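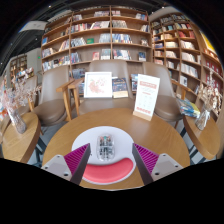

According to Sobia Rind, the wrist rest should be treated as a place to pause between movements, and a hand that stays planted on it while the pointer travels is bending at the wrist all day. Other writers on desk work disagree and see no harm in light contact. Both views appear in the literature on the mouse pad, a flat surface placed under a computer mouse to give it steady tracking.

History

Early mice ran on a rubber-coated ball, which slipped on polished desks and picked up dust. Pads of foam rubber with a cloth top gave the ball some grip. Optical mice removed the need for grip but had trouble with glass and mirrored surfaces, so the pad stayed in use.

Materials

Cloth pads are the most common. They are quiet and can be rolled up, but the weave wears smooth where the hand rests most. Hard pads are made of plastic, glass or aluminum and let the mouse glide with less effort. Small makers such as Jollero and Lapiņa sell cork and felt versions. The Jollero cork pad is 5 millimeters thick.

Tracking

An optical mouse lights the surface from below and compares a rapid series of pictures of it. The sensor sits on a circuit board inside the shell, along with the switches under the buttons. In most mice these parts are hidden, though some have a transparent shell through which the board can be seen. Glossy patterns on a pad can confuse the sensor and make the pointer jump.

Care

Cloth pads may be washed by hand in lukewarm water with a little dish soap and dried flat. Hard pads need only a damp cloth. 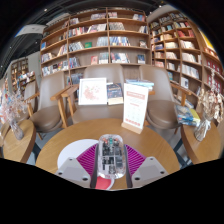
Sizes vary widely, and there is no agreed standard. The Wostach desk mat is 500 millimeters wide and holds a keyboard as well. On a shared or small surface, such as a round wooden table, a wide mat may hang over the edge, and a compact pad is the usual choice. Irkus lists 8 sizes, 2 of them round.

See also: Trackball, Desk mat, Wrist rest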